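Gelard Youth Soccer – Frequently Asked Questions

Registration

When does registration open?
Spring registration opens in January and closes at the end of February. Fall registration opens in June. Both are done online through your family account. We do not take paper forms at the fields.

What ages can play?
Players must be 4 by the first day of the season. The oldest recreational group is U14. Older players are welcome in the Bistine summer league, which has its own sign-up page and its own fees.

Can my child be placed with a friend?
You can list one friend request on the form. Both families have to list each other. We honor as many as we can in U6 and U8. From U10 up, teams are balanced by the coaches and requests are not guaranteed.

What is your refund policy?
Full refund, less a $20 processing fee, until teams are formed. After that there are no refunds except for an injury that ends the season before the first game. Send a doctor's note with your request.

Is there a discount for more than one child?
Yes. The third child and any after that play at half price. The discount shows up at checkout as long as all of the children are under the same account.

Practices and games

Where are the fields?
U6 and U8 play at Petport Park. U10 and up play at the Figueiredo complex, on fields 1 through 3. Parking at Figueiredo is off the north entrance only – the south gate stays locked during the season.

How often do teams practice?
U6 has no separate practice. They train for 20 minutes before each game. U8 practices once a week and everyone else practices twice. Your coach picks the time from the open slots, so we can't tell you the practice night when you register.

How will I know if a game is moved?
The schedule in your account is always the current one. Coaches also message their teams when a time or field changes. If the two don't match, go by the schedule and let your coach know. 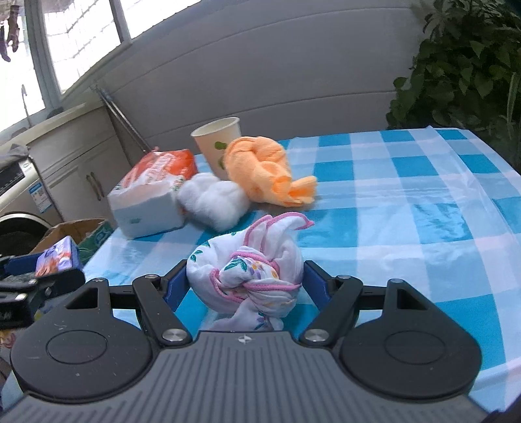 Are rained-out games made up?
Each team gets at least one makeup date if field space allows. U6 games are not made up. If play is stopped for lightning after halftime, the score stands and the game counts as finished.

Equipment

What does my child need?
Shin guards, soccer cleats or sneakers, a water bottle and a ball. U6 and U8 use a size 3 ball. U10 and U12 use a size 4, and U14 uses a size 5. Baseball cleats with a front toe stud are not allowed.

Is the uniform included?
The jersey, shorts and socks are included in the fee and are yours to keep. Replacement jerseys can be ordered through your account while they last. Jersey numbers can't be changed once they are printed.

Can my child wear earrings or a cast?
No earrings, even with tape over them. A padded cast is up to the referee, who has the final word on the day of the game.

Coaching and sponsorship

I have never coached. Can I still sign up?
Yes. Most of our U6 and U8 coaches are parents in their first or second season. You will need a background check and the online safety course before your first practice. The league pays for both.

How much does it cost to sponsor a team?
A team sponsorship is $336 per season and puts your business name on the back of the jerseys. A field banner at Figueiredo is $1,000 for the year – that price includes printing and hanging. Artwork is due two weeks before opening day.

Who do I contact with other questions?
Use the contact form in your family account and choose the age group from the list. Messages are usually answered within three days, a little longer in the week teams are announced.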